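Washing printed cotton tablecloths without shrinkage - what are you getting?

cfurtado
Posted Saturday, 7:40 am

Looking for numbers on shrinkage for grid-print table cloths, light cotton, unlined. Mine is green with a white grid, so any skew after washing shows up right away against the table edge.

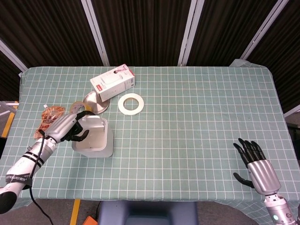 I cut a test strip from the same bolt, marked 200 cm along the warp, and washed it at 40 C with a normal spin. Line dried, no iron. It came back at 193 cm. That is 3.5 percent, and the seller (Landstead) lists 2 percent max.

- Cauã Furtado

loomside
Posted Saturday, 8:15 am

3.5 is normal for loose plain weave on a first wash. Did you measure before or after pressing? An unpressed strip reads short. Steam it flat, leave it overnight, then measure again.

Tamiru_dyer
Posted Saturday, 8:52 am

Disagree with the steaming. If you press with any pull along the warp you stretch it back out and the number means nothing. Measure it relaxed, no tension, same as you did.

loomside
Posted Saturday, 9:10 am

I said steam, not pull. Hold the iron above the cloth and don't touch it. Creases alone can take 1 cm out of a strip that long.

hem_and_haw
Posted Saturday, 11:26 am

What was the weft figure? On the last bolt I bought from Landstead the warp lost 3 percent and the weft lost almost nothing, so squares in the print turned into rectangles. Hard to see up close, easy to see from across the room.

Also check your spin speed. I had a Stumano washer that ran the cotton program at full speed whatever the dial said.

cfurtado
Posted Saturday, 2:05 pm

Steamed it without contact. 194.5 cm now, so 2.75 percent. Still over spec, but closer than I had it.

No weft figure yet. The strip was too narrow to be useful. I will cut a square and run it at 30 C.

Tamiru_dyer
Posted Saturday, 2:31 pm

Run the square at 40 again first. If you change the temperature and the sample shape in one go you can't compare it with the strip.

cfurtado
Posted Saturday, 2:48 pm

Fair. Two squares then, one at each temperature, same detergent. Will post both.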